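Section 3. Setting up the Luvadora key cabinet (Gurngate site). Replaces the old sheet, bin that one. Sep 16, 2024

Read 3.1 before you touch the drill. Rest can be read as you go.

## 3.1 Before you start

You need:

- cabinet, door already on its hinges
- bag of wall fixings (taped inside the lid of the box)
- four AA batteries, not supplied
- small Phillips screwdriver
- pencil, spirit level
- the blue card with the serial number and factory code

**CAUTION:** Do not lose the blue card. Without it a reset means sending the whole door back to Nutsugah, and they are slow.

**Note:** Rechargeables work but the low battery warning comes late. Use alkaline.

## 3.2 Hanging the cabinet

1. Pick a wall. Solid brick or block. Not plasterboard on its own — the cabinet is heavy once it's full.
2. Keep it away from radiators and out of direct sun. Keypad goes milky otherwise.
3. Hold the paper template level, mark the four holes.
4. Drill, plug, brush out the dust.
5. Start the top two screws, leave a small gap, hang the cabinet on them.
6. Put in the bottom two. Tighten all four, corner to corner.
7. Open and close the door a few times. If it rubs at the bottom, back off the lower left screw a quarter turn and try agian.

**CAUTION:** Check for pipes and cables first. The Kornisthorpe wall has a water pipe running behind the coat hooks, not marked on any plan.

## 3.3 Batteries and first code

1. Slide the cover off the back of the door. Batteries in, springs to the minus end.
2. Two beeps = good. One long beep = one of them is in backwards.
3. With the door OPEN, key in the factory code from the blue card, then the hash key.
4. Green light blinks. Key in your new master code, six digits, hash.
5. Key it in again, hash. Green light stays on for a moment.
6. Test the new code with the door still open. Do it twice.
7. Only now close the door.

**CAUTION:** If you close the door before testing and the code didn't take, you're locked out. Then it's the override key, see 3.6.

**Note:** The keypad takes up to 51 user codes. Slot 1 is always the master. Don't give slot 2 to anyone, leave it free for the locksmith.

## 3.4 Tags and hooks

Hooks are numbered left to right, top row first. Tags get the same number as the hook. Not the room number. Room numbers change, hooks don't.

1. Write the hook number on the paper insert, black pen, big. Ballpoint fades.
2. Nothing else on the insert. No room, no building name, no "server cupboard". If a tag gets dropped outside, it should tell a stranger nothing.
3. Slide the insert in and press the window shut until it clicks.
4. Fit key to tag. Split ring or ball chain, either is fine. With ball chain, pull on it once to check the clasp has really caught.
5. Red tags for restricted keys, any other color for the rest.
6. Hang it, then write the hook number and what it opens in the key list. Key list lives in the office, not in the cabinet.

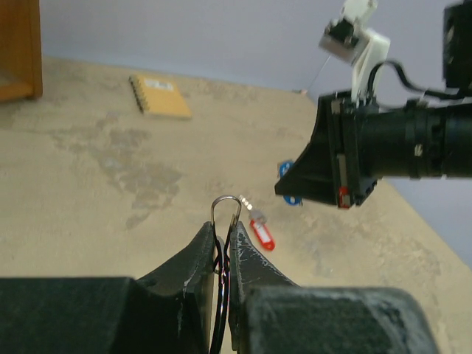 Bernice Gbeho wants it added that duplicates get their own hook and their own line in the list, never two copies on one tag. At Kornisthorpe they were doubled up, and when one copy went home in a coat pocket the hook still looked full. So: one key, one tag, one hook.

**Note:** Bunches that belong together (front door plus alarm fob, say) count as one key. Write "bunch" in the list and put down what's on it.

## 3.5 User codes

1. Master code, hash, then 1. Amber light.
2. Key in the slot number, two digits. Slot three is 03.
3. Key in the user's code, hash. Repeat it, hash.
4. Green = saved. Red = code already in use, pick another.
5. Have the user open the door themselves before they leave.

To remove somebody: master code, hash, 2, slot number, hash. Same day they leave, please. Not at the end of the month.

The door remembers the last 1,000 openings, oldest drops off first. To read them you need the lead and the Luvadora program on the office PC, section 5. Clear the log every May, after saving a copy.

## 3.6 If it won't open

- No light, no beep: batteries flat. Hold a 9V block against the two studs under the keypad and enter your code as normal. Change the batteries straight after.
- Red light three times: wrong code. Five wrong tries and it sleeps for ten minutes. Walk away, pressing more buttons starts the ten minutes over.
- Green light but door stuck: push the door in, then pull. Something is probably hanging against the bolt, usually an overlong chain.
- None of that works: override key. Lock is behind the badge, slide the badge up. Salamatu Acheampong signs the key out, extension 377.

**CAUTION:** Never store the override key inside the cabinet. It has been done.

After any override, change the master code (3.3, from step 3, but using the current master insted of the factory code). Then carry on to section 4, monthly checks.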